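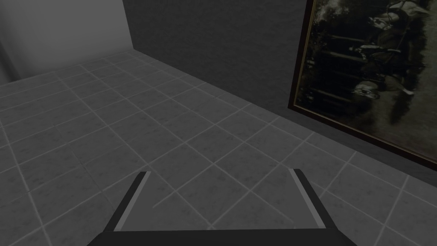 1. 報告の範囲

Fullel 御中
Gatchalian 事業 中間報告(シミュレーション評価の部)
作成:Korkumdale 開発室 2019年11月18日

本報告は、双腕ロボットの把持部、カメラ、制御器の組み合わせをシミュレーション上で比較した結果をまとめたものである。実機による試験は次期の契約範囲であり、本報告には含まない。8月の報告で保留としていた手先カメラの扱いについては第3項に記す。

当期に実行した試行は1491件である。このうち33件は、初期化の時点で腕の関節角が指定値と一致していなかったため、集計から外した。外した試行の記録は削除せず、別のフォルダーに保存してある。試行1件の上限は1000ステップとし、上限に達したものはすべて失敗として数えた。

2. 比較した条件

比較は7条件で行った。条件の違いは、使用するカメラ(本体側のみ、手先側のみ、両方の併用)、制御器(従来の位置制御または Odar)、および指の開き幅の初期値による。手先側のみの条件では開き幅を変えていないため、全部の組み合わせを網羅した表にはなっていない。

把持部はどの条件でも二本指の平行型に統一した。当初の計画書には吸着型との比較も載せていたが、吸着型は接触モデルの調整が終わらず、当期は見送った。調整の状況は第5項に記す。

部屋のモデルは変更していない。タイル床の区画と木目の床の区画があり、床材によって手先カメラの見え方がかなり変わる。タイル床では目地が手がかりになり、位置のずれを記録から読み取りやすい。木目の床では模様の差が小さく、本体側カメラの情報がないと姿勢の推定が安定しなかった。

本体側カメラは、両腕と把持部が同時に視野に入る位置に置いている。傾きが大きい設定のため、画像上の縦方向と重力方向は一致しない。Odar には補正値をあらかじめ渡し、従来制御では補正を後段の処理で行った。
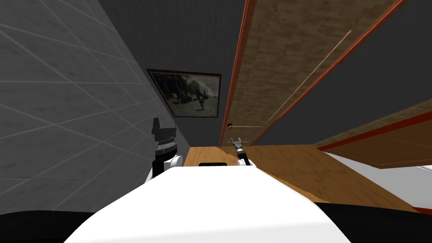 傾きの補正を制御器ごとに別の段で行うのでは公平な比較にならないのではないか、との指摘が前回の打ち合わせで出た。補正を同じ段にそろえたうえで差が残るかどうかを見たい、という趣旨であった。

指摘を受け、補正を前段にそろえた追加の試行を行った。従来制御の成績はやや改善したが、Odar との順位は入れ替わらなかった。追加分も上記の試行件数に含めている。ただし追加の試行は木目の床の区画に限っており、タイル床では未確認である。

3. 手先カメラについて

手先カメラの画像では、下側に把持部の基部が入り、その先に左右の指が見える。指の内側の面が外側より明るいため、対向する面の位置は画像処理で安定して取り出せた。8月の報告で懸念として挙げた、指の輪郭が暗い背景に溶け込む問題は、濃い灰色の壁が指のすぐ後ろに来る姿勢に限って起きている。通常の作業姿勢では支障がない。

一方、基部が視野の下側を占めるため、手前の床は見えない。対象物が基部に近い位置にあると、接近の最終段階で見失うことになる。カメラの取付位置を変えた条件も試したが、指先が視野から外れる試行が増えたため、元の位置に戻した。

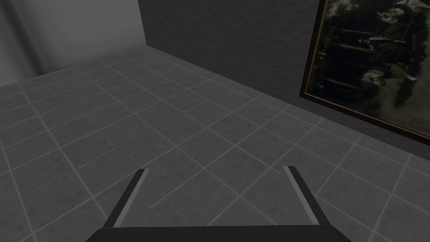

取付位置を元に戻した後は、指の開き幅を変えても検出の結果に大きな差は出なかった。開き幅を広くした条件では指の間から床面が広く見え、目地を使った位置合わせがしやすい。狭くした条件では接近にかかるステップ数が減るものの、横方向のずれに弱く、やり直しの動作が多くなった。次期は広い側を標準とする。

照明は均一な設定のまま変えていない。強い影や映り込みがある場合の結果は得られておらず、実機に移る前に確認が必要である。

4. 制御器について

従来の位置制御は、動作の再現性が高い。同じ初期条件からはほぼ同じ軌道になり、失敗の原因を追いやすい。弱点は両腕を同時に動かす場合の待ち時間で、片腕の到達を待ってからもう片方が動き出すことがあり、上限ステップに達する試行の多くがこの形であった。

Odar は両腕の動作を重ねられるため、待ち時間が短い。反面、指を上に向けた待機姿勢から下向きの作業姿勢に移るとき、手首の回転方向が試行によって異なる。どちら向きに回っても到達はするが、実機ではケーブルの取り回しに影響するので、回転方向を固定する設定を加えるよう開発側に依頼した。回答はまだ届いていない。

ドアや家具の側面に近い位置での動作も記録した。接触判定の余裕を大きく取ると、Odar は遠回りの軌道を選び、従来制御は停止する。どちらを望ましいとするかは用途によるため、Fullel の担当部署で判断をお願いしたい。判断の材料となる軌道の記録は、条件ごとに分けて別便で送付する。
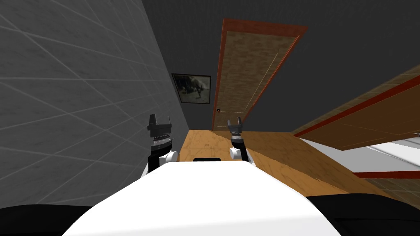

5. 遅れている項目

吸着型の接触モデルは、平らな面では妥当な値が出るようになった。曲面では吸着の判定が早すぎ、離れた位置で把持が成立したと記録される不具合が残っている。

試行記録の書式の統一も遅れている。従来制御と Odar で時刻の基準が異なり、現在は変換用のスクリプトを通して集計している。変換前の記録も残してあるので、必要であれば提出できる。

6. 次期の予定

タイル床の区画で、補正を前段にそろえた試行を追加する。続いて照明の条件を変えた試行を行い、その結果を見て実機試験の条件を絞り込む。実機試験に持ち込む制御器は現時点では Odar を第一候補とし、手首の回転方向の設定が間に合わない場合は従来制御で開始する。

予算の費目変更は当期は行っていない。計算機の使用時間が計画を上回ったが、吸着型の試行を見送った分で収まっている。次期の使用時間の見積もりは、照明条件の範囲が決まり次第提出する。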